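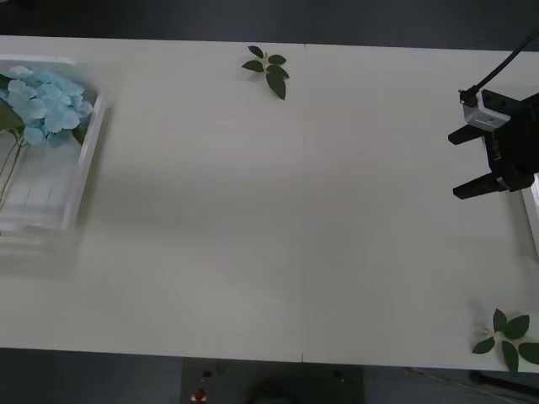 *Pale blue hydrangea and loose leaf sprigs on the long white table.*

**Silk flower table: sorting continues, centerpieces next**

The artificial flowers from the Okdale hall closet are being sorted into trays before we make anything new with them. Blooms go in the white plastic trays with their stems lying flat. Leaf sprigs stay out until someone has looked them over, then they go in the green bin under the window.

If you are helping, please keep the hydrangeas on top. The heads flatten when other stems are piled on them, and last year we had to throw out a whole bag. A flattened head can sometimes be saved with a hair dryer on the cool setting and a little patience – hot air makes the petals curl.

Leaves that have come off a stem should be kept. Noreen Bajwa can reattach most of them with floral tape, and the ones she can't fix will be used around the base of the arrangements, where the stems don't show. Put leaves with torn edges in the paper sack.

Dusting comes before sorting. Use a dry paintbrush on the petals and a damp cloth on the leaves. Please don't spray anything. The blue flowers in particular have lost color when they were sprayed.

We need 32 centerpieces for the January supper. Each one gets one hydrangea head, two sprigs of leaves and whatever small filler we have left. Yolanda Chávez has made a sample, and it is on the shelf by the coat rack if you want to copy it. She kept it low so people can talk across the table. Stems should be cut to fit the short glass jars, so check against a jar before cutting.

We are still short of jars. Plain ones with the labels soaked off are best, and lids aren't needed. Leave them in the box inside the side door.

Wire cutters are also welcome as a loan – put your name on the handle with tape. Abhishek Pathak has the closet key and can let you in on weekday evenings.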